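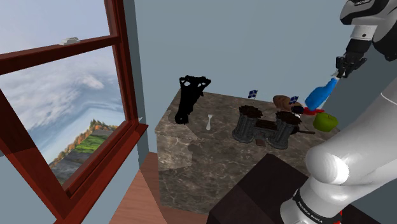 Chapter 3
Keeping Hot Food Hot: Time and Temperature in Large Kitchens

When I first taught this course at the college in Nemville, I used to begin with bacteria, and I used to lose half the room before the tea break. These days I begin with a pot of stew, because everybody has made one (or at least eaten one), and the stew teaches the bacteria very nicely by itself.

Suppose a school kitchen cooks a large pot of beef stew in the morning, serves part of it at noon and leaves the rest on the side with the lid on. The cooking has killed most of the germs, but some kinds, among them Clostridium perfringens, can form spores, and spores put up with boiling far better than you or I would. As the stew cools they wake up and begin to multiply, and a deep, thick pot cools very slowly indeed. By late afternoon it may look and smell as good as it did at lunch, and still be enough to upset a good many stomachs.

For hot holding we shall work throughout this chapter with a minimum of 60 °C, measured in the middle of the food and never just at the surface. Do check the rule where you work, as some countries set theirs a little higher or lower.

Our main case study is the Sowa canteen outbreak, in which 133 diners fell ill after a single lunch. My old colleague Czesław Wieczorek went through the kitchen's records afterwards, and he has kindly let me use his notes, spelling corrected. We shall read them slowly, starting with the delivery sheets and ending with the washing-up rota, which matters more than you might suppose.

Before you go on, please look again at the growth curve in Chapter 2 and have a pencil and a kitchen thermometer to hand. The first exercise needs both, and a pan of soup.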